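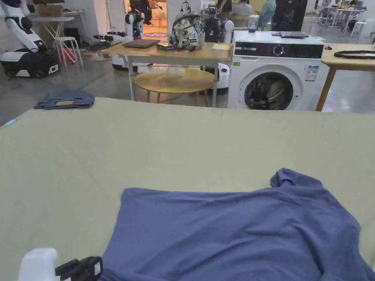
Technicien ou technicienne de cellule – poste textile (H/F)
Zumard, site de Drulden
Contrat de 20 heures par semaine, prise de poste en janvier 2021

Zumard met au point des robots capables de manipuler du linge. À Drulden, la cellule Yao sert à enregistrer des gestes de pliage et de chargement avec des pinces tenues à la main, puis à les rejouer sur les robots. Nous cherchons une personne pour prendre en charge cette cellule au quotidien : la préparer, l'entretenir, la réparer quand il le faut.

Le poste n'est pas un poste de développement. Vous n'écrirez pas de code, sauf à relancer quelques scripts fournis. Vous travaillerez surtout debout, avec un tournevis, un chiffon et un cahier de maintenance.

Vos tâches

Mise en place du plan de travail : tendre la nappe verte, repousser les plis vers le bord du fond, vérifier que rien de réfléchissant ne traîne dessus. La nappe est lavée et remplacée selon le planning affiché.

Préparation des vêtements. Un tee-shirt est posé froissé, jamais aplati à la main, et la manche reste comme elle tombe. Les pièces en attente sont pliées à part.

Contrôle des pinces avant chaque session : course des mâchoires, jeu dans la charnière, état des patins, serrage des vis, propreté de l'optique. Une pince qui accroche le tissu est retirée et passée à l'établi, même si la session est déjà commencée.

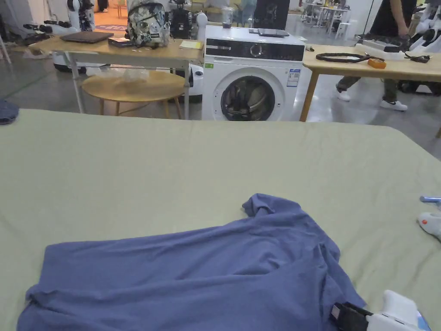 Plan de travail de la cellule Yao, avec les pinces manuelles et le lave-linge en arrière-plan.

Étalonnage : 3 positions de référence par pince, relevées et reportées dans le cahier. Si l'écart dépasse la tolérance, on recommence avant d'enregistrer quoi que ce soit.

Entretien courant : dépoussiérage (les fibres de coton se logent partout, surtout dans les glissières), changement des patins, câbles à enrouler et à ranger, batteries à mettre en charge en fin de poste. Pour les robots à base roulante, vous faites le nettoyage des roues et le contrôle visuel des faisceaux. Les interventions sur les articulations restent du ressort de l'atelier de Plovville, à qui vous envoyez la fiche de panne.

Profil

Une formation en maintenance, électromécanique ou mécatronique est bienvenue. Une expérience en réparation d'électroménager, de machines à coudre ou de vélos nous va aussi – nous regarderons ce que vous savez démonter et remonter. Il faut savoir lire une vue éclatée, tenir un relevé propre et signaler une erreur, y compris la sienne. L'anglais écrit est utile pour les notices, l'oral n'est pas demandé.

La salle est partagée avec d'autres équipes. Il y a du passage et du bruit.

Conditions

Contrat de 8 mois, renouvelable. Horaires de matin ou d'après-midi, à convenir. Chaussures fermées obligatoires, gants et outillage fournis. Deux journées de prise en main sont prévues avec la personne qui tient le poste actuellement. La cellule est arrêtée une partie du mois de juillet, les congés se prennent de préférence à ce moment-là.

Candidature

Envoyez un CV et quelques lignes sur une réparation que vous avez faite vous-même : la panne, ce que vous avez essayé, ce qui a marché ou non. Pas de lettre de motivation. L'entretien a lieu sur place et comprend un essai pratique sur une pince à démonter. Le trajet est remboursé sur justificatif.

Contact : Sajib Siriwardena, responsable des cellules, Zumard Drulden. Merci d'indiquer « Cellule Yao » dans l'objet du message.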